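Caring for Stone Counters and the Knives Used Near Them

Natural stone is harder than most things that touch it in a kitchen, but hardness and stain resistance are separate properties. Marble is mostly calcite, and calcite reacts with acid. Granite resists acid well and still takes up oil if the sealer has worn off. The notes below apply to both unless one is named.

Testing the sealer

Put a teaspoon of water on a clean, dry part of the counter and leave it for 5 minutes. Wipe it off. A dark patch under the water means the stone is absorbing and should be resealed. Test next to the sink and next to the stove, where the sealer goes first. A counter can pass in one place and fail in the other, and there is no harm in resealing only the part that fails.

Applying sealer

Clean the stone with a pH-neutral cleaner and let it dry overnight. Spread the sealer with a lint-free cloth in sections no wider than your reach. Follow the dwell time on the bottle and buff off all the excess before it hazes. If haze has already formed, wet it with a little fresh sealer and buff again. Apply 2 thin coats in place of one heavy one. Keep water off the surface for the period stated on the label.

Etch marks

A dull spot with no color is usually an etch, left by lemon juice, vinegar, wine or tomato. Sealer does not prevent it. On polished marble, a light etch can be worked down with marble polishing powder and a damp felt pad. On honed marble, test the powder in a corner, as it may leave a shine that does not match.

Oil stains

Mix baking soda and water to the thickness of peanut butter. Spread it over the stain, cover with plastic wrap and tape down the edges. After 18 hours, remove the wrap and let the paste dry fully before lifting it with a plastic scraper. Old stains may need several rounds. Reader Hsiu-ying Lo reports that a five-year-old olive oil ring on her island took four.

Knives and stone

Never cut directly on stone. The stone will rarely show it, but the edge of the knife will roll or chip. Use a wood or soft plastic board with a damp towel under it. Serrated blades need the same care as straight ones, and the points of the teeth blunt first. To touch them up, use a tapered rod on the beveled side only, one gullet at a time, then remove the burr from the flat side with a light pass on a fine stone.
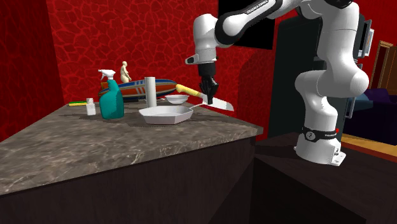 Seams and edges

Check the seam between slabs twice a year. If the filler has shrunk or cracked, scrape out the failed part with a plastic blade and have it refilled with color-matched epoxy. Do not use bathroom silicone on a slab seam; some types bleed oil into the stone and leave a dark line. Silicone sold for natural stone is suitable for the joint between counter and wall.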